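About Clendico

Clendico is a contract testing laboratory in Sutport. We measure the performance of household ceramics, glassware and enameled metal for manufacturers, importers and retailers. The company was set up by Gadisa Kumsa, a ceramics engineer, to serve small potteries that could not meet the minimum order sizes of the larger laboratories. Small producers still account for most of our client list.

What we test

Standard work covers thermal shock, water absorption, glaze fit, chip resistance at the rim, dishwasher durability and the release of lead and cadmium from food contact surfaces. Dimensional checks and weight tolerance are included with any order of three tests or more. We do not test toys, building tile or sanitary ware.

Samples are logged on arrival and assigned a four-digit job number, which appears on every page of the report. Clients are asked to send 12 pieces per glaze color, taken from a normal production run. Hand-selected pieces give results that do not represent the batch, and we note this in the report when it is known.

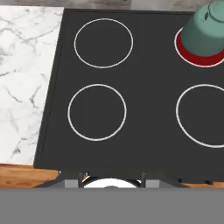

Water absorption is determined by weighing each piece dry, boiling it, letting it soak and weighing it again. Results are given as a percentage of dry weight for each piece, with the mean and the spread. Glaze fit is checked by autoclave followed by a dye test for crazing.

Facilities

The laboratory occupies 231 square meters on the ground floor of the Ultwood building. It is divided into sample intake, a wet room, a furnace room and an instrument room with its own air supply. Retained samples are held for 200 days after the report is issued and then recycled as grog, unless the client pays for return shipping.

Reports and data

Raw readings are supplied with every report as a spreadsheet. Job records are kept in Navickas, our in-house database, and clients can request copies of earlier reports by job number. Repeat tests on the same glaze are plotted against previous results at no extra charge.

The laboratory closes for instrument calibration during the last two weeks of December. Samples received in that period are logged when we reopen.

Page last revised 2021-09-05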